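Home | Manuals | Brass | Stands & Mutes | Contact

Dudside Practice Mute, Section 4: Fitting and First Use
Last updated: January

Before you start, empty the trombone. All of it, including the bit you think is already empty.

1. Breathe on the corks. Warm, damp breath helps them grip the bell. Licking them also works, but we would ask you not to do it in front of pupils.

2. Push the mute into the bell with a quarter turn to the right. Stop when it resists.

CAUTION: Do not thump it home. Henryk Czarnecka in our repair room has a drawer of mutes that were thumped home, and he charges by the sigh.

3. Tip the bell towards the floor and count to 2. If you hear a clang, go back to step 1. 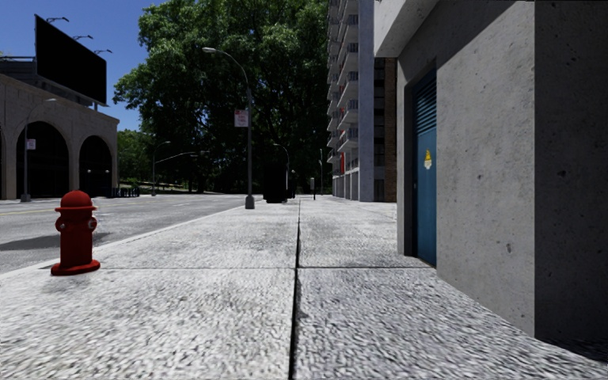 4. Play a low B flat, quietly, and hold it. The note will feel stuffy and slightly sharp. Pull the tuning slide out a little until it settles.

NOTE: The lowest notes may wobble for the first week. So may you.

5. Work upwards by step, no louder than you would hum on a bus. The Dudside is built for hotel rooms and thin walls, and gives up its good manners if you blast.

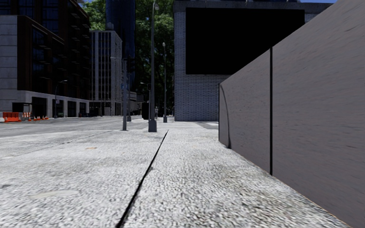

6. Remove the mute with a quarter turn to the left. Store it in its bag, never in the bell, however neat that looks.

Replacement corks (part 138) come in a set with glue. Sand new ones a little at a time.

Comments

Jhun Castillo: Step 3 caught me out twice. Tiled kitchen.

Renato Gatchalian: Does it fit a bass trombone?

Valentin Rolland: @Renato no, you want the Catacutan. Mine fell straight through to the bend.

Previous: Section 3 | Next: Section 5, Cleaning | Back to top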